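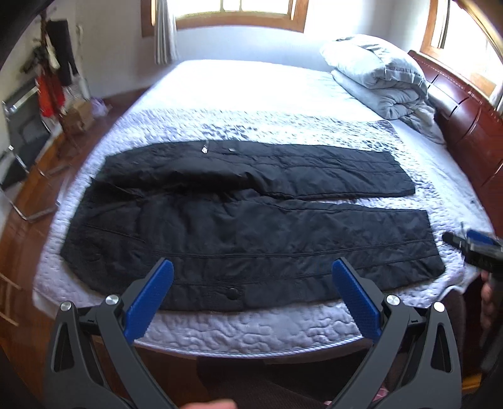
Unit 4: Insulation and Trapped Air

Reading: course pack, chapter 7. Bring a calculator to lab.

Still air is a poor conductor of heat. Most clothing that keeps people warm works by holding air in small pockets so it cannot move. The fiber itself does less than you might expect.

Terms to know
Conduction - heat passing through a material by contact
Convection - heat carried off by moving air or water
Loft - the thickness of a filling when nothing presses on it
Shell - the outer fabric, usually a tight weave

Padded pants and jackets lose warmth where the filling is squeezed. Knees, seat and elbows go first. Stitching that runs through all layers also makes a thin line where heat gets out.

Water fills the air pockets and conducts far better than air. Down clumps when soaked. Polyester keeps more of its loft.

Lab, room 1038
Wrap one can of hot water in each sample and leave one bare. Start all cans at the same temperature. Record readings for 40 minutes, then plot them on one graph.

Repeat with the samples damp. Write-ups go in the Noltside tray before the next lab.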